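Folding sweatshirts and other thick things so they stand up in the drawer

I've been promising to write this one since May, when Charito Tiongson asked me how I get four winter tops into a drawer that used to hold two, and I told her it was easier to show than to tell. It's still easier to show, but I'll do my best!

First of all, fold on the bed. I know the drawer is over there and the dresser top looks handy, but a thick garment needs room to lie out flat with both sleeves, and you'll be fighting it the whole way on anything smaller. A plush blanket is a lovely surface for this (it grips a little, so the fabric doesn't skate off while you're smoothing it). If your bedspread is one of those slippery satiny ones, throw a blanket or a big towel over it first.

**The fold I use**

1. Lay the garment face down and smooth it from the middle out toward the sides with the flat of your hand. Take your time here. A wrinkle you leave in now gets folded over three or four more times and turns into a lump.
2. Bring one side in toward the center, and lay the sleeve straight down along the body. Do the same on the other side. You want a long strip, the same width top to bottom, and if the sleeves are bulky you can stagger them a bit so they aren't stacked right on top of each other.
3. Fold the hem up, stopping a couple of fingers short of the neck.
4. Fold again in halves or in thirds, depending on how deep your drawer is. Mine is shallow, so thirds.
5. Stand it up on its folded edge and let go.

If it flops, it's nearly always too wide or too loose. Open the last two folds, press the air out with your forearm and try again. A fleece will never be as crisp as a T-shirt, and a point sticking up at one corner or a few tucks down one side won't hurt a thing. I used to redo those. Now I put them toward the back of the drawer.

**Hoods.** Fold the hood down onto the back before you do the sides, and tuck the strings inside it. Some people like to roll the whole thing up and stuff it into the hood, and that's wonderful for a suitcase, but I find it stretches the neck if you leave it that way all season.

**Dark colors.** Reds and navies pick up every bit of fuzz from a light blanket, so turn them inside out to smooth them and then right side out for the folding, or keep a lint brush on the nightstand like I do.

**Loading the drawer.** Stand everything in a row, front to back, with the rounded fold up where you can see it. Leave enough slack to slide your hand in. If you have to push to get the last one in, it belongs on a shelf. For half-full drawers I use a Lerlow divider, though a shoebox lid set on its side did the same job for years before I bought one, and bookends are fine too.

And do keep the kids' blanket out while you work if you've got little helpers. Mine like to line the edge of the shirt up with the pictures on it, and we get through a whole basket that way without one complaint!
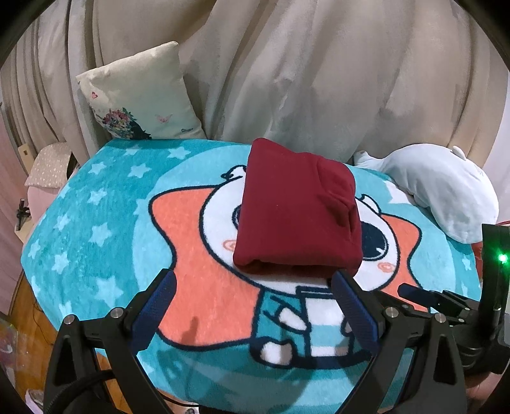 *A thick red one, folded up on the cartoon blanket*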